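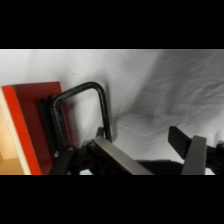
Wrist camera view: the two-finger gripper at the black handle of the red box, white cloth behind.

Progress report, February
Gripper and wrist camera comparison for drawer and box handling
Prepared by Aisling Quinlan for Hamish Harawira, Costigan program office

Where we are

We are past the halfway point and I'm really pleased with how this is going. Both grippers are running on the same arm with the same controller, the wrist camera is recording on every attempt, and we finally have numbers we can compare side by side. When I wrote last time we had one gripper working and a box of adapter parts on the bench. This month we got through 77 scored attempts on the red box alone, and the plan calls for 1000 across all the objects by the end of the grant. The pace will pick up a lot now that the resets take less time.

A reminder of the two candidates, as the names have changed since the proposal. The Fenasance is the parallel gripper with two flat fingers that slide toward each other. The Jostance is the one with curved fingers that wrap around an object and adjust to its shape. Everything else on the bench stays the same when we swap them, including the camera position, as near as we can manage it with two different bodies.

The handle task

Handles were meant to be a short warm-up. They have turned into the most useful thing we do! The red box has a black handle that arches up from a flat plate, with a gritty coating on the bar, and the job is to close on the bar, pull, hold, and let go. It sounds easy until you watch the arm try it from a slightly bad angle. There is only so much room between the bar and the side of the box, and one finger has to go into that space without pushing on the plate first.

The parallel gripper does well when it comes in straight. The flat finger slips into the loop, the other closes from the outside, and the grip is firm. Because the bar is curved, though, the height matters a great deal. If the fingers close near the top of the arch, the bar tends to roll in the grip when the arm starts to pull. Closing lower down on the straight leg fixed this nearly every time, so we moved the target point and have kept it there.

The curved fingers are more forgiving about height and less forgiving about space. They are thicker at the tips, and on a bad approach they touch the box before they get around the bar. I still like them a lot. Once they are on, they stay on, even when we tug the box by hand during the hold. Hamish, you asked in your last note whether we would end up recommending one gripper for everything. I don't think we will, and I think the final report will be more useful for it.

What changed on the fingers

We tried 2 kinds of pad on the parallel gripper. The harder pad left the bar free to slide, and the softer one held better but started to peel at the corner after a long afternoon of pulls. The present setup uses the softer material cut a little shorter, with the edge tucked behind the finger. No peeling so far. The part drawings are in the shared folder under Flirnedetti, which is the name we gave the adapter set, and anyone on the program is welcome to print from them.

Closing speed got some attention too. Our first setting was far too eager and knocked the handle before the fingers were level with it. We now close in 2 steps, quick until the gap is a bit wider than the bar and slow from there. It adds a moment to each attempt and I would not go back.

Camera findings

The camera sits at the wrist and looks down past the fingers, so we get a close view of the contact point but give up a good part of the picture to the gripper itself. That was a worry in the proposal. In practice the handle stays visible for most of the approach, and the last stretch is where the fingers and the gripper body begin to get in the way. Moving the mount back would show more of the object and less detail on the bar. We tried that for one session and the handle detector did worse, so the mount went back to where it was.

Lighting was the bigger lesson. Our light comes mostly from above and to one side, and a black bar near a black gripper is a hard thing to separate once the shadow falls across both. A plain white cloth under and behind the box helped more than any setting in the software. The bar stands out well against it. Wrinkles do confuse the edge finder now and then, and a fold in the wrong place can be taken for the side of an object. We considered ironing the cloth and decided we would prefer to leave the wrinkles in, as a real shelf or bench will be messier than ours. The detector has been retrained with wrinkled backgrounds included and the false edges have dropped off nicely.

Exposure is now locked at the start of each run. Leaving it on automatic meant the bright cloth pulled everything else down and the dark parts of the gripper disappeared into each other.

Controller

The controller swap was the part I had been dreading and it went well. The old one sent finger position updates too slowly for the 2-step close, and the arm would sometimes begin its pull before the grip was confirmed. The new one waits for the force reading and then moves. We lost 5 working days to a cable fault that looked exactly like a software bug, and I have written that up separately so the next team can skip the experience. Those days come out of our slack and do not change the end date.

Problems still open

The force reading drifts over a long session. We zero it between objects for now, and would like to know whether the drift comes from warming up or from the mount. A test for this is set up and will run alongside the normal work.

Swapping grippers takes too long. The screws are small, the access is poor, and the camera has to be checked each time. A quick-change plate would pay for itself soon. I have a quote and will send it under separate cover, and it fits inside the existing equipment line if we drop the spare power supply.

Our success scoring also needs a second look. At present a pull counts if the box moves and the grip holds to the end. A few attempts passed by that rule while looking pretty ugly on the recording, with the bar twisting in the fingers the whole way. I would like to add a separate mark for a clean grip and go back through the recordings we already have.

Next period

The remaining handle attempts come first, with the box turned to a wider set of angles. After that we move to knobs and recessed pulls, where I expect the curved fingers to have a harder time. The retrained detector will be used from the start so that both grippers get the same help. If the quick-change plate is approved we will fit it before the knobs.

Requests for the program office

Please confirm the move of funds for the quick-change plate, and let me know whether you would like the recordings sent with the next report or held until the end. You are also very welcome to come and watch a session. Mornings are best, before the sun gets around to the bench and we have to pull the blinds.

Aisling Quinlan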